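首页 > 技术资料 > 讲座讲稿 > 扣件与连接圈

手链扣件与连接圈的失效:返修件统计与装配要求
讲者备注稿
Istbridge 首饰工艺技术会,2004年12月

第一页 标题页

开场不超过一分钟。报题目,说明范围:贵金属及镀层手链、项链的扣件、连接圈、尾链。耳饰扣件和胸针别针结构不同,受力也不同,不在本次范围内。表扣也不讲。

提问放在最后。会场投影偏暗,表格页的数字要念出来。

第二页 数据来源

样本来自 Aitken 返修间连续12个月的登记。收到返修件368件,登记项目完整、可以归类的345件。其余的多数缺旧件,顾客来之前已经把断开的连接圈丢了,只剩链身和扣件,判断不了断在哪里,所以剔除。后面各页提到的比例一律以345件为分母。

说明一点:这是返修数据,没有对应的销售总量,因此不能算出失效率,只能比较失效形式之间的构成。有人会问某种扣件是不是比另一种更容易坏,这份数据回答不了,请不要引申。

登记表的字段:材质、链型、扣件种类、连接圈线径、连接圈外径、是否焊接、断口位置、断口外观、佩戴时间(顾客自述)。佩戴时间一栏误差很大,只作参考,没有用于分析。

第三页 失效形式的分类

分为4类:

一、连接圈开口。圈体张开,接缝两端错位或分离,金属本身没有断。
二、焊缝断裂。连接圈焊过,沿焊缝断开。
三、弹簧失效。龙虾扣或弹簧圈扣的弹簧失去回弹力、移位或折断。
四、扣体变形或磨穿。包括盒扣扣舌变平、扣鼻磨薄、T 形扣横杆弯曲。

同一件有两种情况的,按导致脱落的那一种登记。例如扣鼻已经磨薄,但链子是因为连接圈张开才脱开的,归入第一类,磨薄写在备注栏。

第一类件数最多,第二类次之,第三类再次,第四类最少。各类的件数在讲义附表里,这里不逐个念。

第四页 连接圈开口:受力分析

未焊接的连接圈靠线材自身的刚度保持闭合。圈受拉时,接缝位置决定了它张开的难易。接缝落在受拉方向的端点,也就是与链节或扣鼻直接接触的位置,链节会逐渐挤入缝隙,张开最快。接缝落在侧面时,圈体受拉先变成椭圆,接缝处同时承受弯曲,张开较慢,但仍然会张开。

线径的影响大于材质的影响。圆形线材的抗弯截面系数与线径的三次方成正比,线径减少五分之一,抗弯能力大致剩下一半。为了外观秀气而把连接圈线径降一档,代价要按三次方来算,这一点在选料时经常被忽视。

外径同样有影响。线径不变,圈越大,弯矩的力臂越长,越容易张开。我们在返修件里看到不少“大圈细线”的组合,多半是为了方便穿过挂坠的扣头,后来挂坠加重了,圈没有换。

讲到这里可以在白板上画两个圈,一个接缝在上,一个接缝在侧,标出受力方向。不画也行,看时间。

第五页 材料状态

退火态的 925 银线偏软,直接绕圈、剪断、闭合,不做任何硬化,做出的圈用手指就能拉开。绕圈本身有一定的加工硬化,但只集中在弯曲的内外表层,不够。

可行的做法:

绕圈用半硬线,闭合后不再加热。
如果闭合后必须焊接,焊后圈体整体退火,可以用滚筒抛光使表层硬化。滚筒只作用于表层,不要指望它恢复整根线的强度。
标准 925 银可以做时效硬化。时效只有在固溶处理之后才有明显效果,焊接后慢冷再去时效,收效很小。

9K 和 18K 的情况与银不同,不同配方差别很大,以供料方的数据单为准。红色金含铜高,部分配方慢冷会变脆,焊后按数据单要求淬冷。返修件中有红色 18K 连接圈脆断的例子,断口粗糙,附近没有明显的塑性变形,查登记是焊后空冷。单件例子,不作统计结论。

不锈钢连接圈刚度高,闭合时回弹大。工人凭银圈的手感去合,接缝看上去合上了,松开钳子又留下一条缝。须过合,再回到位。

第六页 闭合操作

这一页讲得慢一些,现场多数人做装配。

两把平口钳,分别夹住接缝两侧,前后错开,不要左右拉开。左右拉开会改变圈的曲率,之后无论怎么合都不圆,接缝两端也对不齐。

闭合时两端略微越过对齐位置,同时向内轻压,再转回。反复两到三次,到转动时能感到两端端面互相摩擦为止。端面有摩擦感说明缝隙已经消除,并且带有少量的向内预紧。

剪口必须平。斜口钳剪出的端面一侧平一侧尖,每剪一个圈要翻一次钳,把尖的一侧修掉。用锯切开的圈端面两侧都平,锯路宽度会使圈略小,绕圈芯棒要相应选大一点。

接缝位置:装好后转到侧面。会有人说戴起来它自己会转,说得对,所以凡是能焊的都应该焊,转到侧面只是出厂状态的最低要求。 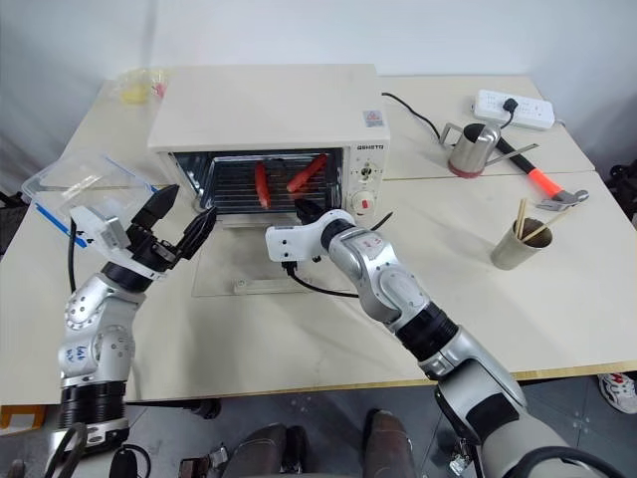

第七页 焊缝断裂

焊过的圈仍然断开,登记中按断口外观分三种。

第一种,焊料没有填满,只在外缘搭了一层皮。断口中间可以看到原来的剪口面,有剪痕。原因是端面没有贴紧,或者加热偏向一侧,焊料被拉到热的一边去了。这种最多。

第二种,焊缝有气孔。断口呈蜂窝状。过热、加热时间过长或者助焊剂烧尽之后还在加热,都会产生。

第三种,焊缝完好,断在焊缝旁边。多见于磨薄或锉修过度的圈。为了去掉焊料凸起,把圈锉细了一段,那一段就是最弱的截面。

第一种靠端面贴合解决,和上一页是同一件事:合不严的圈,焊料补不了。焊料的作用是填充毛细间隙,不能用来搭桥。

激光焊的问题单独说一下。激光焊熔深有限,只从一面打,背面往往没有熔合。要求至少从两面打,线径大的再加侧面。Kadarton 车间的规定是每个圈焊完用针尖从内侧划一下接缝,划得出缝的返工。这个检查很快,可以照搬。

第八页 弹簧失效

龙虾扣和弹簧圈扣里面有钢弹簧。这件事决定了三条规定:

带弹簧的扣件不得直接用火焰加热。弹簧受热后回弹力丧失,外观上看不出来。
带弹簧的扣件不得长时间泡酸。钢弹簧腐蚀,同时铁进入酸液,会使同槽的银件、金件表面析铜。
超声清洗后须立即烘干或吹干,扣体内腔积水是弹簧锈断的主要原因。

焊接扣件旁边的连接圈,正确的顺序是先焊扣件一侧以外的圈,最后与扣件相连的那一个用激光焊,或者不焊,改用加粗线径的圈。没有激光设备又必须焊的,用散热钳夹住扣体,火焰对着圈、背着扣体,时间尽量短,焊完检查回弹。这种做法有风险,检查不能省。

回弹检查:开合若干次,拨钮应当立即复位,不得停在半开位置。慢速放开拨钮再看一次,有些扣件快放能回,慢放回不到底,属于不合格。

Ziltum 的龙虾扣样品我们拆过一批,内腔留有排水孔,晾干时间明显短。另外几家的样品没有孔。采购时可以把排水孔列为要求。

第九页 扣体变形与磨穿

盒扣扣舌是一片折叠的金属,靠张开的弹性卡住盒口。反复使用后变平,按进去没有声响,轻拉就出来。处理办法是用薄刀片从折口处把它撑开一点。只能做少数几次,折弯处反复弯曲会裂,裂了就换新的扣舌。扣舌折弯处已有裂纹而只做撑开的,返修后很短时间又回来,登记里有重复的编号。

盒扣建议加侧向的八字保险扣。保险扣本身也要检查,它的小圆点磨平之后挂不住。

扣鼻磨薄主要出现在链身较重、佩戴不取下的手链上。检查方法是把链子拉直,看扣鼻内缘的凹槽。凹槽深度达到线径三分之一时建议更换,达到一半必须更换。不要往凹槽里补焊料,焊料比母材软,磨得更快,看上去恢复了厚度,实际上掩盖了问题。

T 形扣的要求只有一条:横杆长度与圆环内径的配合。横杆过短会自行滑出。另外,与横杆相连的一段必须留出几节小链,否则横杆转不过来,顾客硬掰,横杆就弯了。

第十页 镀层件的补充

镀层件不能先镀后焊。焊接区的镀层烧掉或扩散进基体,颜色变暗,须整件退镀重镀。返修镀金件时要预先告知顾客,接受颜色差异或者重镀,二者选一,写在单子上。

镀层件闭合连接圈时,钳口要垫皮或者用尼龙钳口。钳口压痕处镀层破裂,基体为铜合金的,几个月内压痕处会发黑。

用于镀层件的连接圈,在条件允许时改用与镀层颜色相同的实心合金圈。成本增加不多,磨损后不露底色。

第十一页 拉力检查

出厂前每件做静拉。挂砝码,手链两端固定,扣件处于扣合状态,保持数秒后取下,看三处:扣体有没有变形,接缝有没有张开,链节有没有拉长。放大镜看接缝,肉眼不够。

砝码重量按产品分档,细项链和粗手链不能用同一档。细项链常被有意设计成受到较大拉力时先从连接圈断开,这是安全方面的考虑,儿童用的尤其如此。把这类项链每一个圈都焊死是错误的做法。设计文件上应当标明哪一个圈是预定的断开点,返修间看到标记的,照原样恢复,不要“顺手”加固。

抽检可以做破坏试验,记录断开的位置和数值。只记数值不记位置的记录没有用处,因为无法判断应该改哪一处。

第十二页 返修单的填写

旧件留存,装小袋,钉在单子上。断开的圈哪怕只剩半个也要留。

线径用千分尺量,不要用卡尺夹,更不要写“细”“中”“粗”。量没有变形的一段。

是否焊接一栏只填“是”“否”“无法判断”。10月起 Aitken 的表格加了接缝位置一栏,分“端点”“侧面”“不明”三项,目前记录太少,今天不报。

如果时间不够,跳过第十页,直接讲第十一页。

第十三页 小结与提问

留在屏幕上的内容:

连接圈线径按受力选,改细之前先算。
端面贴平再焊。
弹簧扣件不受热、不泡酸、不积水。
扣鼻磨到三分之一建议换,到一半必须换。
记录断开的位置。

可能的提问及答复要点:

双圈(钥匙圈式)能不能代替焊接圈。可以,受拉时不易张开,但厚度大,容易勾衣物,且细线径的双圈装配时容易被撑变形。挂坠经常更换的可以用。

磁扣怎么评价。样本中磁扣太少,没有结论。磁扣靠吸力保持,侧向滑动时容易分开,较重的手链要另加保险链。植入心脏起搏器的佩戴者不应使用。

胶水能不能封接缝。不能作为受力连接。防止细丝勾进缝里可以,但不要写进工艺。

讲义附表在入口处的桌上,各类件数、线径分组都在里面。

相关资料
手工绕圈芯棒尺寸对照
925 银时效硬化操作记录
盒扣扣舌的制作与更换
珍珠项链打结重穿:线材选择
镀金件退镀前的检查
返修单填写样张

Istbridge 首饰工艺技术会 讲稿仅供与会者使用 | 联系我们 | 版权说明 | 返回顶部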